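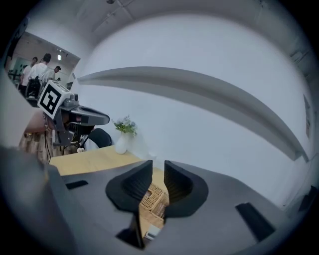
Figure 3. Camera view from one hand-held unit. Finger pads at center, marker cube of the second unit at left.

7.4 Fault 252: Jaw position mismatch

Applies to: Kunel hand-held gripper, left and right units, with Vammont recording software.
Section revised 2022-08-13 by Emmett Schumacher.

Fault 252 is raised when the jaw width reported by the finger encoder and the jaw width measured from the camera differ by more than 3 mm. The software stops recording on both units when the fault appears on either one. Data saved before the stop is kept but flagged.

The fault does not mean that a part is broken. In most cases it follows a knock to the finger base, a pad screw that has backed out, or a zero that was set with something between the pads.

CAUTION: The finger springs stay loaded when the unit is switched off. Keep fingertips out of the space between the pads and away from the mechanism at the finger base until the jaw lock is in place.

CAUTION: Do not clear Fault 252 and go on recording without completing 7.4.2. A unit with an incorrect zero will record every grasp with the wrong width, and the error cannot be removed later from the recording alone.

7.4.1 Before you start

You will need:
2 mm hex key
Jaw lock clip (supplied)
30 mm gauge block
Lint-free cloth
A clear section of tabletop large enough to lay one unit on its side

Both units must be idle. If a second operator is holding the other unit, have that operator put it down before the jaw lock is fitted. The two units share one recording session, and a trigger pull on one will start the session on both.

Note: Leave the marker cube on its mount. It does not have to come off for any step in this section. If it has been removed or has shifted, complete section 7.6 as well.

7.4.2 Inspecting the fingers

1. In Vammont, press End Session and wait for the status line to read IDLE.

2. Write down the serial number of the unit that raised the fault. It is shown next to the fault code. Do not rely on left and right, as operators swap hands between sessions.

3. Open the jaw fully by hand and fit the lock clip over the finger base. The clip should seat without force. If it will not seat, go to 7.4.4.

4. Unplug the cable at the unit end. Pull on the connector body, not on the cable.

5. Look at the ribbed inner face of each pad. Remove any debris caught between the ribs with the cloth. Do not scrape the ribs with the hex key.

6. Try to rock each pad from side to side. There should be no movement between the pad and the finger. If a pad moves, tighten its two screws a quarter turn at a time, going from one to the other, until the movement stops.

7. Check the mechanism below the pads for fibers, thread or splinters. Woven items such as baskets shed short pieces that can work down between the fingers and settle in the slide.

8. Remove the lock clip and let the jaw close slowly under your own hand. Repeat several times. The travel should feel even from fully open to fully closed.

Note: Some resistance near the closed position is normal on a unit with new pads. A hard stop, a click or a rough patch is a failure. Tag the unit and go to 7.4.4.

7.4.3 Resetting the zero

1. Plug the cable back in. Wait for the unit to appear in the device list.

2. Open Maintenance – Jaw – Set Zero, and select the serial number noted earlier.

3. Point the unit at an evenly lit surface with no other marker cube in view. A plain wall or bare tabletop will do. The camera lens is very wide and will pick up a second unit held well off to one side, so ask the second operator to step back or cover the cube.

4. Release the trigger so that the jaw is fully open. Press Confirm Open.

5. Pull the trigger until the pads meet. Hold the trigger steady and press Confirm Closed. Keep holding until the reading turns green.

6. Open the jaw, place the gauge block between the pads and close onto it. The reading must be within 1 mm of 30 mm.

7. Press Save. A zero that is not saved is lost when the cable is unplugged.

If the gauge block reading is out of range, repeat this procedure once. If it is out of range a second time, do not repeat it again. Take the unit out of use.

Note: In Vammont releases before build 1051, the Confirm Closed button can be pressed before the jaw has stopped moving. The zero is then stored at whatever width the jaw had at that moment, and Fault 252 returns within a few grasps. On these builds, count to three after the pads meet before pressing the button. Check the build under Help – System.

7.4.4 Jammed jaw

A jaw that will not open fully, or that closes and stays closed, is to be treated as jammed.

WARNING: Never pry a jammed jaw with a screwdriver or hex key. The fingers can release suddenly and close on the hand.

1. Release the trigger completely. Do not pump it.

2. Unplug the cable and lay the unit on its side with the pads pointing away from you and from anyone else at the table.

3. If an object is held between the pads, support the object first. Glass and ceramic items will drop as soon as the pads part.

4. Turn the release screw on the finger base counterclockwise until the spring load is off. The fingers should now move freely by hand.

5. Remove the object and inspect the slide as in 7.4.2, step 7.

6. Turn the release screw clockwise to its stop, then complete 7.4.2 and 7.4.3 in full.

If the fingers do not move freely after step 4, leave the release screw backed out, tag the unit JAW – DO NOT USE, and return it to the Pluvudcombe bench. Spare units are issued by Ezekiel Pennington. Do not fit fingers from one unit onto another. The encoder table is matched to the finger pair at assembly.

7.4.5 Returning to recording

1. Start a new session. Do not resume the one that was stopped.

2. With both units plugged in, hold each one in turn so that its marker cube is visible to the other unit's camera. Both cubes must show as FOUND in the device list.

3. Record a short check clip: open, close on the gauge block, open, close on nothing. Do this with both units, including the one that did not raise the fault.

4. Play back the check clip and compare the width trace with the video. The trace must flatten at the same moment the pads touch the block.

5. Open the stopped session and mark the last complete task as suspect. Enter 252 and the serial number in the comment field.

Note: Sites using the Dunleavy upload script should run it only after step 5. The script skips suspect tasks, but it does not go back and withdraw a task that has already been sent. If one has gone out, send the session name and the unit serial number to the Pluvudcombe bench with the fault report.

For Fault 252 together with a marker loss message, clear the marker loss first. See 7.6.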